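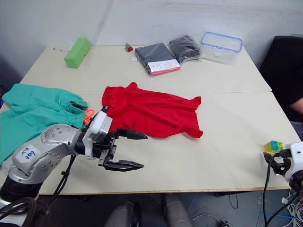
The washing machine that came with the house in Brirnham has a cycle counter buried in its service menu. It read 1624 when I found it, and it has been the reason for most of my evening reading in January. A machine with that many cycles behind it still washes, but it fills slowly, it overshoots its temperature on the cotton programme, and it leaves clothes tangled in a rope at the end of the spin. I wanted to know which of these faults was changing the size of my shirts.

Some background first. A T-shirt is knitted, and a knitted fabric is a set of loops. Each loop has a shape it would take if nothing were pulling on it, and almost nothing that happens in a mill allows it to take that shape. The cloth is pulled lengthways through the dyeing and drying stages, rolled under tension, and then cut. The garment you buy is therefore slightly too long and slightly too narrow compared with the fabric at rest. The first few washes let the loops relax. Water swells the cotton, the yarn slides a little more easily, tumbling supplies the movement, and the cloth settles towards its resting shape. Most people call this shrinking, although part of the width often comes back as the length goes.

A decent mill deals with this before cutting by compacting the cloth, so that the relaxation happens on their premises and not in your kitchen. Durkotstead, who sell the plain shirts I have bought for years, used to say on the packet that their cloth was compacted. The present packet doesn't mention it. I wrote to ask and got a polite reply from Valbona Bošković, who confirmed that the finishing had moved to a different site and that the specification was unchanged. She also sent me the measuring points they use, which was more than I had asked for and very useful.

The main lesson from her sheet is that the length is taken from the highest point of the shoulder, where it meets the collar seam, straight down to the hem. I had been measuring from the centre of the back neck. Either will do if you keep to it, but my old notes don't say which I used for the earliest shirts, so I have thrown those figures out.

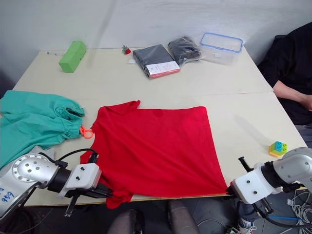 Shrinkage

The method is dull. Lay the shirt on a flat surface, smooth it with the palm without stretching it, leave it for a while, measure, turn it over, measure again. If the two sides disagree, the shirt was not lying flat and you start again. I use a steel rule, as a cloth tape can stretch with age and mine had.

I ran two shirts from the same packet. One was washed cool and dried flat, the other washed on the cotton programme and tumble dried. Both began at 585 mm from shoulder to hem, which is short for an adult shirt, but I am short for an adult. After four cycles each, the cool-washed one had lost so little that I would not defend the figure against my own reading error. The tumbled one was plainly shorter, and most of the loss had come in the first wash. This is what the textbooks say should happen, so there is nothing new in it. It does suggest that the temperature overshoot matters less to me than the dryer.

I then washed the second shirt on the cotton programme and dried it flat, to see if it would recover. It did not. Relaxed loops stay relaxed unless you pull them, and pulling them by hand while damp gives you a longer shirt until the next wash.

Twist

The other complaint, and to my mind the worse one, is the side seam that creeps round to the front. The trade word is spirality. It comes from the twist in the yarn: a single yarn is spun in one direction and wants to untwist, and in plain jersey every loop leans the same way as it does so. The columns of loops stop being at right angles to the rows, and the whole tube turns. Plying two yarns together with opposing twist cancels most of it, at a price. Ribbed cloth suffers much less, as the loops on the front and back lean against each other.

Ingeborg Berchtold taught the evening course in knitwear that I took at Rirden, and her test for it was to fold the garment in half down the front and see how far apart the hem corners landed. I still do this in shops – it takes a few seconds and annoys the staff. It won't find a seam that has yet to move, of course, so it works best on returned stock and on whatever is already in your drawer.
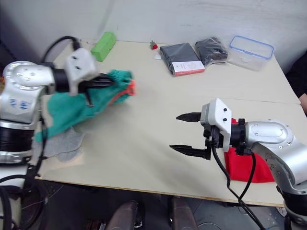
Teal-green cloth, bunched up and clear of the table.

Tangling in the spin doesn't cause twist, as far as I can tell, but it does put creases in at an angle, and a creased shirt is easily mistaken for a twisted one. Steam it before you judge.

As for the machine, I have priced an Atanasov with a lower spin speed and a proper temperature probe, and have decided against it for now. The inlet filter on the old one was half blocked with scale. With that cleaned it fills at a normal rate, and the rope of clothes at the end is looser than it was. I will measure the next packet of shirts before the first wash, from the shoulder, both sides, and write down which point I used.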